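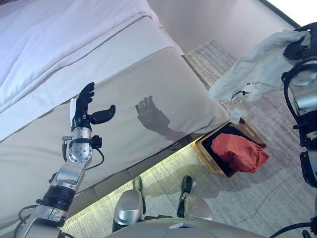 four fingers up, white quilt behind

ok trilobite thread. been meaning to do this since I got back from the Urngate quarry and my notes are a mess so bear with me

first thing. trilobites are NOT one animal. they're a whole class. people say "a trilobite" like you'd say "a beetle". which is fine I guess but there's a huge spread, flat ones, spiny ones, ones with eyes on stalks

they start in the early Cambrian and go out at the end of the Permian. way longer run than the nonbird dinosaurs had. dinosaurs get the lunchboxes

name = three lobes. everyone thinks thats head, body, tail. nope. its lengthwise. left side, middle ridge, right side. hold one with the head up and the lobes run top to bottom

head = cephalon, middle = thorax, tail = pygidium. thats all the vocab you need for this thread, promise

most of what you find is molts. they grew, split the old shell, crawled out, left it. one animal could leave a bunch of these behind. so a slab full of bits doesn't mean a slab full of dead trilobites

how to tell a molt: look for the free cheeks. those are the side pieces of the head. if they're gone or flipped over next to it, good chance it's a shed shell. not a sure thing, stuff gets knocked around on a sea floor too

EYES. calcite lenses. actual mineral. your eye lens is protein, theirs was basically rock. I have explained this at two separate dinners

and some had none at all! whole groups lost them. deep water or burrowing is the usual guess

rolling up: yes like a pill bug. no they are not close relatives of pill bugs beyond both being arthropods. Torbjørn Lindqvist has a rolled one from Urngate the size of a pea and you can still see the tail tucked under the front of the head

legs almost never make it. shell was hardened with calcite, legs weren't. so when you see a trilobite with legs in a shop be VERY suspicious

which brings me to fakes. saw a big spiny one listed at Magnusson for $2899. spines all the same color, same thickness, no repair lines anywhere, bubbles in the matrix. bubbles = resin. walk away

the plain brown $200 one in the next case looked fine to me. boring, one cheek missing, crack across the thorax that matched the crack in the rock. thats what you want. crack should go through both

someone asked about prep. I use a needle and a soft brush and a lot of podcasts. Roald Holmgren uses an air scribe and is 400 times faster than me. wear a mask, rock dust is bad for your lungs

label your finds!!! where, which layer, who. I have a drawer of nice ones from before I did this and scientifically they're paperweights. Urngate 777 is my best one and its only my best one becuase I wrote down the bed

whoever asked if any are still alive: no. horseshoe crabs look the part but they're nearer to spiders

going back up in February if the road's open. will post the tail-end pieces then, I think two of them are the same species at diffrent ages but I need to see more

oh and its pie-JID-ee-um. I said it wrong for years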